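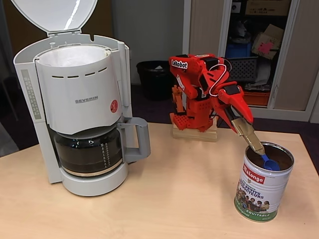

**From:** Cường Tạ
**To:** golob-cell
**Date:** Monday, October 14, 2024
**Subject:** Re: wrist joint drifting on the coffee cell

Doina Kelmendi wrote:

> Since the move to Gillton the arm reaches for the tin and ends up too far right. It was fine in June. I reran the Tuto calibration twice and the error is the same both times. Is it the servo or the mount? Also, the tape on the finger is starting to lift at one corner. Replace or leave?

Servo is fine. I read joint 4 at rest and under load and the two values agree within 2 counts. The offset is in the base. Calibration only zeroes the joints, so it will not catch a block that has turned on the table.

Do it in this order:

1. Power off and support the arm by hand. It drops when torque goes.
2. Check the bolts between the base and the wooden block. Tighten them evenly.
3. Square the block to the table edge and clamp it. Mark its outline in pencil.
4. Check cable slack at the elbow and wrist. Move each joint by hand to both limits. If a loop goes tight before the limit, reroute it.
5. Power on, home, load the Prinora pose file and run pose 12 (above the tin). Correct the tin position last, never the pose.

On the finger: replace the tape. Clean off the old glue first or the new layer will creep. One layer, no overlap on the gripping face. The scoop handle is smooth and a ridge there makes it rotate in the jaws.

The poses over the open lid need their own check. The arm is close to full reach there and a small error at the base grows by the time it gets to the gripper. Run them at low speed with a hand on the power switch. 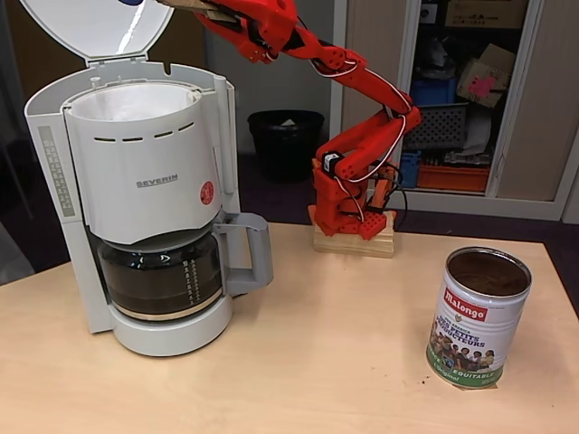

*Arm raised over the open lid, base bolted to the block, tin at right.*

Keep the coffee maker lid fully open before any run on that side. There is no sensor on it and the pose file assumes it is up. Wipe up loose grounds by the tin before you set its position.

The log from the last session has 117 entries with the same wrist warning. Ignore those, the threshold was set too tight. I have changed it in the config and you need to pull before you start. If the offset is still there after step 5, send me the joint readings at home and at pose 12.

Cường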